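Open day at the Godholm hockey center

The club opened its doors on May 8, 2024, and I went with my neighbor's two children, who both play in the youth team. We came early, and the parking was already full.

Ditte Riis, the head coach, showed us the new water-based pitch first. It was laid in January and replaced the old sand one, where my own knees suffered many years. She let the children try penalty corners against the second goalkeeper. They scored 4 goals, and I think he was kind to them.

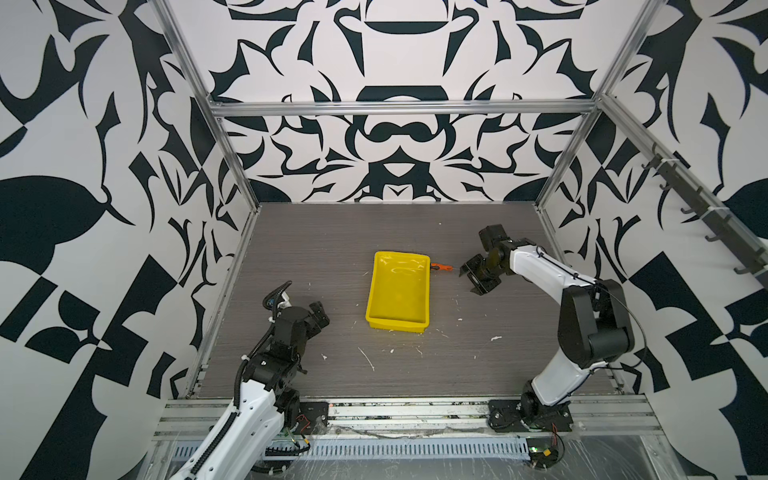 After this we visited the changing rooms, which are bigger now, and the small gym. Over 40 people were in our group, so it was difficult to hear everything on the stairs.

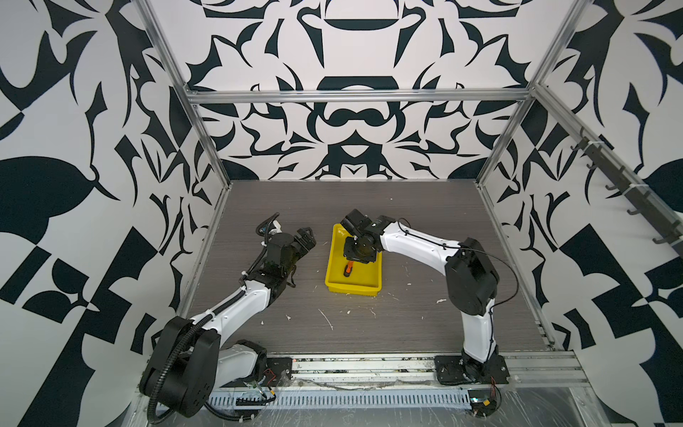 Haziq Halim

The women's team plays its next home match against Woltov. Their captain, Sólveig Juhl, told us that she has 33 caps and still feels nervous before each game. I liked that she said it to the children. Coffee and waffles were served in the clubhouse until the rain came.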